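Bastos Tabletop Handling Set: Data Card and Recording Rules

Maintained by Janaína Dantas and Ademir Toledo, Larnville. Last edited Sunday, December 25, 2022.

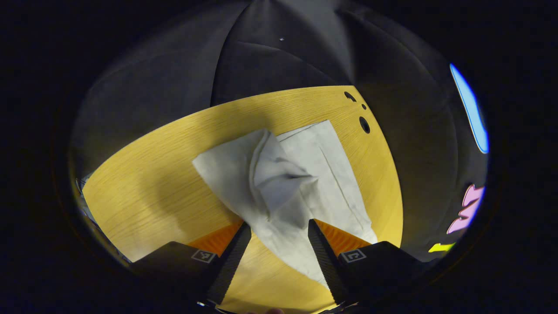 The set holds 1,062 recordings made with hand-held grippers on soft and thin household items: paper towels, napkins, dishcloths, sheets of tissue. 352 of them are paper towel recordings. The rest of this file covers what counts as a valid recording and what you may do with it.

Before recording

Check both square markers on the fingers. A marker that is scratched, bent or lifting at a corner gets replaced, and the gripper goes through calibration again before use.
Wipe the lens.
Clear the table of anything that is not part of the task. Marks and holes in the tabletop are fine, leave them.
Use a new towel after 4 recordings, sooner if it tears. Old creases change how the sheet folds.

During recording

Start with the jaws open and both tips in view.
Touch the item only with the jaws. Free hands stay out of the picture. A bit of finger showing at the base of the gripper is accepted.
Move at the speed you would use for the same chore at home. If you miss a grasp, keep going and try again - do not stop and restart. Missed grasps are labeled "retry" and kept.
Do not talk. Audio is stripped on upload but people forget which copies have been through it.

Rejection

A recording is rejected if a marker is hidden for more than 100 frames in a row, if a face or a readable document shows up, or if the item leaves the table and is picked up by hand. Rejected files move to the "held" folder with a one-line note. Only Ifor Morris deletes from there.

Labels

Item, start state (flat, folded, crumpled), end state, retry yes/no. Partly flat and partly bunched counts as crumpled. Kalliopi Milošević and Rogério Coutinho labeled the Brusonthorpe batch separately and then settled the differences. The Ninstead batch has had one pass only, so treat its end states with care.

Use

Research and teaching. Do not use the set as the sole evidence that a machine is safe to run near people. It contains no force readings and was not collected for that.

Known gaps

No wet items. Few left-handed operators.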